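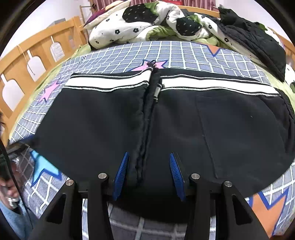 4.3 Recording a folding episode (soft items)

Read section 4.2 first. If the Tondalent gripper has not been calibrated today, go back and do it. It will not remind you.

1. Lay the garment flat on the bed with the waistband toward the headboard. Dark track pants are item 26 on the list, and yes, the drawstring stays in.

2. Hold the gripper by its handle and start the recorder. Wait for the second beep. The first beep only means it heard you.

3. Close the fingers on the lower edge of the fabric, with the blue pads doing the gripping. If the black plates are doing it, open up and try again.

4. Move at the speed of a person folding laundry, which is slower than the speed of a person who wants to go to lunch.

5. When the fold is done, open the fingers fully, back away and stop the recorder.

6. Shake the garment out, lay it down somewhere slightly different, and repeat.

Note: Patterned sheets are welcome. The first Cernavska set had 783 episodes on one plain white sheet, and the model it produced was helpless on anything else. Stars, stripes and grids are all fine. So is a rumpled comforter at the head of the bed. Please do not tidy.

Note: Keep your failed grasps. Mark them "F" in Zitero and move on. Anju Joshi reads every one and has yet to complain about having too many.

Caution: Keep drawstrings out from between the pads. Episode 507 is the reason for this caution, and also for the spare crossbar in the drawer.

Caution: Do not trim an episode after upload. Nigam will accept the shorter file, say nothing, and misalign everything after it. Ask Sandrine Gautier to withdraw the episode, and have its number ready when you do.

For shirts and anything with buttons, go to 4.4.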